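Kestunitz bench build, README

Home build, my garage plus the shared shop. Arm does the wiring on a box with solenoids. Sort of. It's slow.

What's here
- episodes/ 466 of them, wrist camera + joint positions
- notes/ mine and Nataša's, hers are readable
- bad/ the 19 where the arm lost its zero. don't train on these

Setup
Run calibrate first. Every time, even after a short break. Speed is capped at 5 in config.txt, Teodor had it at 100 and we bought new fingers. Power supply on before the USB, other way round and the port hangs.

Tasks so far: pick cable, hold cable still, bring cable to the metal panel, nudge a connector. Pushing a crimp terminal home is still done by hand, the grip slips on the sleeve. Jairo is printing ribbed pads, maybe July.

Known problems
- shiny metal confuses the depth guess badly
- thin black wires on the solenoids get missed alot
- camera clock drifts, see notes/time.txt
- gripper log has no force colum yet

Wrist views:

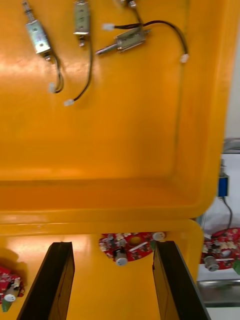
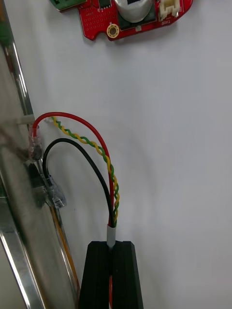
Wrist camera, gripper fingers at the bottom edge. First one: solenoids in the lid. Second: cable in the grip.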